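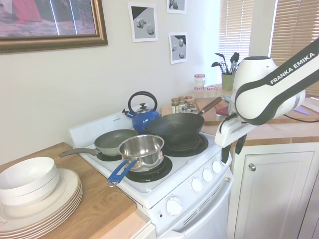
Tala Dabbas wrote:
> Does anyone still cook on coils? The Idarville flat has them and I only own a wok.

Oh Tala, yes, and happily! I keep the wok on a back burner with the blue kettle next to it, and the frying pan and saucepan squeeze in up front (a bit on top of each other, I admit). Give the coils a minute longer than you think, and do come by for soup in November.

Warmly,
Femke

Comments (2)
Nadine Rawashdeh: I want that kettle!
Shadi Karaki: Paid 14 for my wok in Penurdale, still going.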